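Grestinwood Household Help
Home > Laundry and Clothing > Folding and Storage

Long-sleeved tops never come out the same width when I fold them

Posted by Natalia Cuevas
Views: 210
Tags: folding, sleeves, drawers, shirts

I'm trying to get all of our long-sleeved tops into one dresser. T-shirts are no trouble. The long sleeves are the problem. I fold one and it looks fine, then the next one is an inch wider, and after a few of them the pile leans and won't go in the drawer. The drawers are 20 inches wide inside and I want 3 piles side by side.

I lay the top flat, bring the sleeves in over the body, fold it lengthwise and then fold it up short. The trouble seems to start with the sleeves. Sometimes a cuff ends up sticking out past the side, or it makes a lump in the middle and the fold over it goes wavy. I have tried smoothing the lump out afterward and it just moves somewhere else.

Most of them are plain cotton or a cotton blend, nothing fancy. I'm attaching a teal one partway through, turned sideways, with one sleeve lying over the body and the other still pointing up.

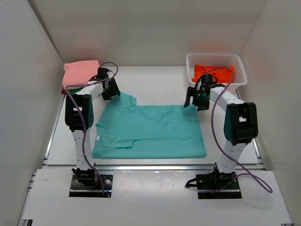 What I'd like to know

Should both sleeves be completely finished before the first lengthwise fold? Does it matter if they lie across the body or down along it? And is a folding board worth buying? I saw one from Karavora but I don't want another thing to store.

Benedek Vörös
Member, Laundry and Clothing

Yes, finish both sleeves first. If one is still loose when you make the long fold, it pulls on the shoulder and the edge goes crooked.

I would lay them down along the body, not across it. A sleeve that goes straight across reaches past the other side on most adult tops, so you have to double it back, and then you have four layers in one spot and two everywhere else. Laid down the length of the body, it stays inside the fold.

The order I use:

Lay the top face down. Smooth it from the middle out to the sides.
Bring one side in, a third of the way, with its sleeve.
Turn the sleeve at the shoulder so it points at the hem. The cuff should stop short of the hem. If it doesn't, fold the cuff back up.
Do the other side to match.
Fold up from the hem to just under the collar, then in half again if the drawer is shallow.

For the width, cut a strip of cardboard. Your drawer is 20 inches and you want 3 piles, so make the strip six and a half inches and fold each side in to it. That leaves a little room to get your hand in. Pull the strip out before the last fold. I have used the same piece since February and it's still flat.

I wouldn't buy the board.

Ivan Maksymiv
New member

just roll them. takes less time and they don't lean

Yevhen Romaniuk
Member, Storage and Closets

Rolling works if the drawer is deep enough. In a shallow one they come undone when you pull one out.

Benedek's method is fine for a stack. If you want to see everything at once, you can do a long fold first and then fold it in from the ends, and stand the tops on edge. It goes like this. Turn the top sideways, so the collar is at one end and the hem at the other. Put both sleeves flat on the body, inside the outline. Then bring the far side over toward you so you have a long strip. Some small wrinkles along the fold are normal with soft fabric.

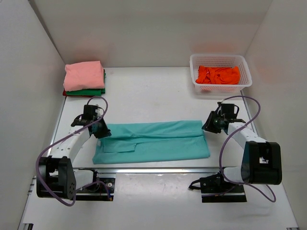 Run the side of your hand along the strip once, from the collar end to the hem end, then check the two long edges. If they aren't parallel, open it and redo it now. It won't get better later. Fold the hem end to the middle, then the collar end over that, and stand it up. If it falls over, fold it once more.

Two other things that make a difference. Do them soon after they dry, as a top that has sat in a basket has creases going every direction and will try to follow those. And sort by size before you start. A large and a small folded in thirds will never match, so either use the cardboard strip for all of them or give each size its own row.

I do ours on Wednesday nights on the kitchen counter. The bed is too soft to get a straight edge on.

Natalia Cuevas

Thank you. I cut a strip from a cereal box and did one drawer with Benedek's way, and the three piles fit. I'm going to try standing them up in the lower drawer, which is deeper. Turning the sleeve at the shoulder was what I had wrong.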